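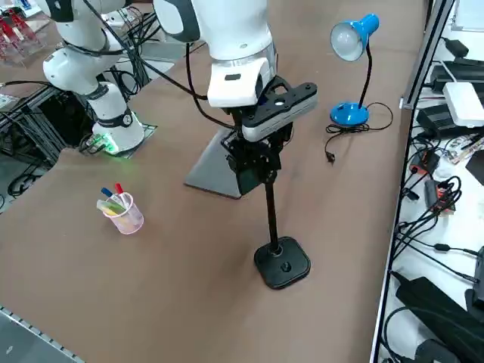 Rent the Arms, Skip the Support Plan

The Clulirum two-arm package is a rental. You pay $1,449 a month, and for that you get the pair of arms, the grippers, the wrist cameras and the software. Roltel handles the delivery and the billing. There is a second tier, the support plan, which adds remote help and a quarterly visit. I think the first is a fair deal for a small shop or a lab and the second is not, at least in its present form.

I have used the package since July. Our work is small-object handling on a bench: pens, cups, lamps, stands, cables. None of it is heavy and none of it has to be fast. It does have to be repeated many times by people who were not hired to be robot technicians.

Setup is the part the sales page undersells. The arms came up on the first day and the software found both of them without any help from us. The printed manual runs to roughly 200 pages, but you need the first 19 and can leave the rest on a shelf until something goes wrong. Calibration is guided on screen and can be stopped halfway and picked up later. I have paid more for equipment that could not do that. 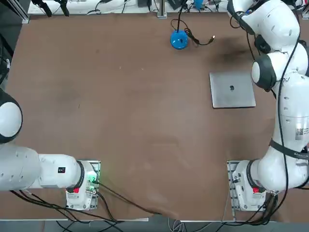 My main complaint is with what the package leaves out. Cable routing is left to the customer, and the manual gives it half a page. You can buy very good arms and still end up with black cables draped over the front edge of the table and a strap wrapped around the big middle link. That works, and plenty of benches run that way for years. But a set of clips and a printed routing diagram would cost Clulirum very little. The competing kit from Bråten includes both, and it was the one thing I missed after we sent our trial unit back.

The grippers are better than I expected. They are plain parallel grippers and do not try to be clever. Thin upright things, like the rod of a stand, used to be our worst case with the older equipment, and I now give that job to new people on their first morning. 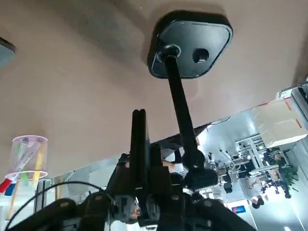 The wrist cameras took longer to like. The picture can come in upside down depending on how the wrist is turned, and the viewer has no button to flip it. You get used to this in a day or so. Visitors don't. I have asked for a flip setting twice and been told it is under review.

You should also think about what else the cameras take in. A wide view from the wrist gets a good part of the room along with the bench, including whoever is at work in it. If you keep recordings, tell people before you start. The rental agreement has one line on the subject, and it puts the whole matter on the customer. I would like to see a masking option in the software, and I would pay a little extra for it. 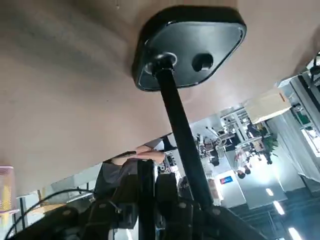
What the support plan gets wrong

The plan promises a reply within 2 working days. For a bench that is in use every day, that is too slow. Most of our stoppages were loose connectors and we fixed them before anyone wrote back. The quarterly visit was polite and thorough and found nothing we had not already found.

Conlow sells support by the hour for the same class of equipment, and that suits a small place better. If Roltel offered the same, I would sign up. As it stands, take the basic rental, keep a spare set of cables in a drawer, and have one person on staff read the manual properly.

Last updated: 28th March

Related
Bråten bench kit: notes from a short trial
Paying for support by the hour
What to ask before you sign an equipment rental
Labeling cables so other people can follow them

Contact | Copyright, all rights reserved | Back to top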